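首页 项目 工具间 开放时间 招募 联系我们
搜索站内内容 请输入关键词

Oltard 共享工坊机械臂项目招募参与者

发布日期:2024年7月21日
项目负责人:Zeyu Tan
招募人数:2 人
地点:Oltard 共享工坊,后间靠窗工作台

Oltard 工坊的机械臂项目现在招募 2 名参与者,一名偏机械,一名偏仿真和软件。两个位置都是业余时间参与,没有工资,工坊会员费在参与期间免收,材料费由项目出。九月开始,报满即止。

项目内容

我们在做一台台面机械臂,名字叫 Gorkden。它装在一个可以锁轮的矮柜上,末端是一只平行双指手爪,任务是在家里或者工坊里拿取散放的小件,放到指定的盒子里。整台机器由会员自己设计、自己加工,能在工坊里做的零件都在工坊里做,做不了的才外发。

前一版叫 Liao,现在还放在工作台下面,能动,但肩关节的间隙太大,伸直以后末端会往下沉。Liao 的底座、线束和急停盒会继续用在 Gorkden 上,大臂、小臂和腕部全部重做。手爪的外形已经定下来,驱动部分还在改。

控制软件是我们自己写的,仓库名叫 Jurkmont。里面有三块:电机通信、运动规划、仿真。电机通信这块比较稳定,运动规划能用,仿真是最近加的,问题最多,也最需要人手。

两块工作同时进行。机械这边没有等仿真做完才开工,仿真那边也没有等实物装好才跑。每次改了尺寸,机械的人把模型导出来放进仓库,仿真的人更新关节参数和碰撞体,然后双方在同一份改动记录上签名。这份记录目前是一个文本文件,写得乱,新人来了可以提意见换格式。

目前的进度

底座:矮柜已经加固,顶板换过一次,锁轮装好。配重还没有最后固定,现在用的是临时夹住的铁块。小臂伸到最远的时候,矮柜后侧的轮子有抬起的趋势,配重要往后挪,但往后挪会挡住接线口。这个问题希望由新来的机械参与者接手。

大臂:铝方管下好料,两端的轴承座铣了一端。另一端等轴承到货,量过实际外径再加工,不按图纸尺寸直接铣。上一次就是按图纸做的,轴承装进去是松的。

小臂:还在画图。走线准备从管子里面走,腕部出线的弯曲半径偏小,需要重新排。

腕部:第一件打印件已经试装,螺丝头和外壳干涉,拆下来磨过。第二件正在改。

手爪:外壳是黑色的,两根手指平行开合。丝杠方案试过,夹持力够,但是张开太慢。现在改成齿轮齿条,齿条的导向还不够顺,单边会卡。卡住的时候电机电流会升高,软件里已经设了限流,但限流值是手动试出来的,没有认真测过。

电气:电源、保险、急停、继电器都在一个盒子里。盒盖要能单手打开,里面的线都有号码管。急停直接断动力电,控制板的供电保留,这样断电以后还能读到关节位置。新人不要改这个接法,要改先开会。

软件:仿真环境里已经有机械臂、手爪、柜体、地面和一些小物件。到目前为止,仿真里一共存了 1,969 段记录,包括抓取、放置、绕开柜体和只做移动的空跑。其中一部分没有写备注,一部分备注写错了文件名,需要整理。

岗位一:机械参与者

主要工作是把小臂和腕部做完,把手爪的齿条导向改顺,处理底座配重。具体包括:

读图、改图。我们用的绘图软件是开源的,没有用过可以现学,但要看得懂三视图和公差标注。

下料、钻孔、攻丝、锉修。台钻和带锯要先通过工坊的设备考核,没有考过之前由有资格的人操作,你可以在旁边做测量和划线。铣床要另外考核。

打印件的后处理。孔要铰过再压铜螺母,压歪了就重打,不要硬拧。

装配和记录。每一次装配都要写清楚用了什么螺丝、垫片放在哪一面、拧到什么程度。Liao 那一版没有做这件事,后来拆肩关节的时候,垫片的顺序谁也说不清。

和仿真那边对尺寸。模型改了要导出,导出的原点要和仓库里的约定一致。原点约定写在 Jurkmont 的说明文件里,机械参与者第一天要先读这一份。

希望你有下面这些条件:能独立使用卡尺和高度尺;做过至少一件带轴承的东西,自行车、缝纫机、小车床都算;愿意返工。学历和专业不作要求。

岗位二:仿真和软件参与者

主要工作是维护仿真环境,整理已有的记录,让仿真里的机械臂和实物的差别小一点。具体包括:

更新机械臂的描述文件。关节限位、质量、质心、碰撞体都要跟着机械改动走。现在手爪的碰撞体是几个长方体拼的,手指部分太粗,靠近平面的时候会提前报碰撞。手指在渲染模型里是往尖端收窄的,碰撞体也应该跟着收窄。

整理记录。每段记录要有一行备注,写清楚机械臂在做什么、有没有碰到东西、手爪是开是合。备注由人看过以后写,不要用脚本从文件名里猜。

查视角。仿真里有几个固定视角,加上一个装在手爪后面的视角。手爪视角是最常用的,也是问题最多的。柜体离得近的时候,画面大半是柜板,规划程序容易在这种位置上停住。

写测试。运动规划每次改动以后要跑一遍固定的动作,比较末端轨迹。测试现在只覆盖了抬臂和转腰,靠近柜体的动作没有覆盖。

在实物上做复核。仿真里通过的动作,要在实机上用低速跑一遍。跑实机的时候必须有两个人在场,一个人操作,一个人手放在急停上。这条对所有人都适用,包括负责人。

希望你有下面这些条件:能写 Python,能看懂简单的 C++;知道坐标变换是怎么回事,能自己在纸上推一遍;用过版本管理。有没有用过仿真软件都可以,环境搭建有现成的步骤,照着做一个晚上能装好。显卡不好也没关系,工坊有一台公用机器可以远程登录,要排队。

时间安排

每位参与者每周投入 10 小时以内,我们不鼓励超过这个数。其中一次要到工坊来,和其他人一起开碰头会,碰头会控制在 60 分钟以内。其余时间自己安排,机械参与者多半要在工坊里做,仿真参与者可以在家做。

碰头会的内容固定:先看上次的待办,再看有没有撞尺寸,再定下一次谁跑实机。不做演示,不做汇报,有问题的零件直接拿到桌上来看。

第一个月以熟悉为主。机械参与者会先拿到腕部第二件打印件,自己装一次,自己写装配记录,然后和我们原来的记录对一遍。仿真参与者会先拿到一小批没有备注的记录,写完备注以后由 Zeyu Tan 复看,意见一致了再继续往下做。

中途要退出,提前说一声,把手上的图、零件和代码放回原处,改动记录补完即可。工坊借出的量具要还清。

记录备注怎么写

仿真岗位的人花时间最多的一项是写备注,所以在这里多写几句,报名之前可以看看自己愿不愿意做这种事。

备注分三部分:手爪状态、前方情况、周围物件。手爪状态写张开、闭合或者夹着东西。前方情况写手指前面是什么,离得近还是远,有没有接触。周围物件只写看得清的,看不清就写不明。不明两个字可以大量使用,不扣分,也不用解释。

不要把后来发生的事写进前面的画面。比如一段记录里手爪后来碰到了柜板,碰之前的那一帧仍然写未接触。按时间点写,一帧管一帧。之前有人把整段的结果写在每一帧上,那一批全部要返工。

颜色用普通的词,黄色、灰色、黑色就够了。不要写材料,仿真里的东西没有材料可言,只有贴图和反光参数。除非改动记录里写明了换过贴图,否则不用提贴图的名字。

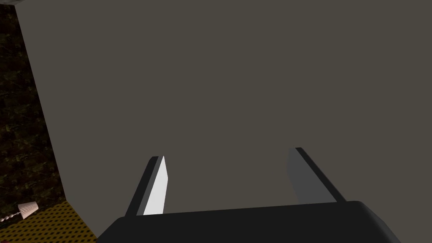
手爪视角的备注有一条专门的要求:先判断手指有没有接触,再写其他内容。判断接触不能只看手指和背景重叠。从手爪后上方看过去,手指总会叠在前面的东西上,像这一帧,两根手指张开,指尖停在灰褐色大平面的跟前,哪一根都没有碰到它。平面本身颜色很均匀,没有纹理可以用来估距离,能参考的是它左边那条斜的边线。左右两根手指的亮度也差很多,左边一根内侧发白,右边一根在暗处,这是光照造成的,备注里不要写成两根手指颜色不同。左下角的黄色地面上布满规则排列的小黑点,上面有一个带竖棱的浅色锥形小件,连着一串小珠子,这些属于周围物件,写到这个程度就可以。左上角那一点浅灰色的弧边认不出是什么,写不明。

上面这种位置在仓库里有一个标签,叫“近面”。打了近面标签的记录会单独拿出来测碰撞体。目前近面的记录打得不全,有些明显应该打的没有打,有些手爪离平面还远,却打上了。仿真参与者到位以后,第一批要复看的就是它们。

有一点要和机械那边配合。渲染模型里手掌外壳的边角是圆的,碰撞体现在还是直角,在手掌下缘贴近柜体的动作里会多占一块空间。圆角半径最后取多少,由机械参与者定,定了以后写进改动记录,仿真参与者照着改。两边不要各自估一个数。

工坊提供什么

工作台一张,抽屉两个,带锁。一个抽屉放 Gorkden 的零件,另一个留给新参与者放自己的工具。

公用设备按工坊的规定使用,需要考核的先考核。考核不收费,每次考核要提前登记。

打印耗材、螺丝、轴承、线材由项目出。买东西之前在采购表里写一行,Zeyu Tan 看过以后下单。急用的小件可以先自己买,留好小票。

公用电脑的账号。仿真记录存在公用电脑上,不要把整个目录拷到自己的机器里,占地方也容易和仓库里的版本对不上。需要哪一批就取哪一批。

项目的图纸和代码都公开,参与者的名字写在仓库的说明里。不想写真名可以写代号。你自己在参与期间画的图、写的代码,也按同样的方式公开,这一条报名时请确认能接受。

安全和规矩

动力电接通的时候,手和头不要进入机械臂能够到的范围。范围已经在地上用胶带贴出来了,小臂重做以后要重新贴。

长头发扎起来,袖口收紧,不戴手套操作台钻。

未满十八岁的参与者需要监护人到场签字,跑实机和操作机床时监护人要在工坊里。

改过限流值、急停接线或者关节限位的,当天必须写进改动记录,并在工作台的白板上写一行。没写的,下一个人有权拒绝上电。

离开之前断总电源,手爪张开放平,小臂收回支架。工作台上的铁屑自己扫。

常见问题

没有做过机械臂,可以报名吗?可以。机械岗位看动手经验,软件岗位看能不能读懂别人的代码。现在的成员刚开始的时候也没有做过。

可以两个岗位都做吗?不行。可以互相帮忙,但每个人只对一块负责,否则对尺寸的时候没有人核对。

可以带自己的项目来吗?可以用工坊的公共时间做,不要占用 Gorkden 的工作台。

住得远,能不能全部远程?机械岗位不能。仿真岗位平时可以远程,碰头会和跑实机要到场。路费自理。

会不会拿去参加比赛或者卖?没有这个计划。做完以后 Gorkden 留在工坊,分拣会员们扔在公共盒子里的散件。

Liao 能不能拆?底座、线束和急停盒已经定了要用,其他部分可以拆来练手,拆之前拍照,拆下来的电机贴上原来的关节编号。

怎样报名

请在招募页面留言,或者到工坊前台填一张表。内容包括下面几项:

称呼和联系方式。
报机械还是仿真。
每周能来的时段。
做过的一件东西,写几句话,说明哪里做得不好,后来怎么改的。有照片可以附,没有也行。
是否已经是 Oltard 的会员。不是会员也可以报,选上以后再办手续。

报仿真岗位的,另外附一段自己写的代码,长短不限,能跑就行。不需要和机器人有关。报机械岗位的,来面谈时可以带一件自己加工或者修过的零件。

收到报名以后,我们会约一次面谈,在工坊的工作台旁边进行。面谈时机械岗位会请你量一个零件,把尺寸标在草图上;仿真岗位会请你看几帧手爪视角的画面,当场写备注。这两件事都不计时,可以提问,也可以改。

没有选上的也会回复。愿意的话可以留下联系方式,小臂装好以后要做一轮长时间的重复动作测试,到时候需要人轮流值守急停。

项目问题请找 Zeyu Tan,会员手续和设备考核请问工坊前台。打电话时请说明是问机械臂项目,前台会转到后间。

返回招募列表 上一篇 下一篇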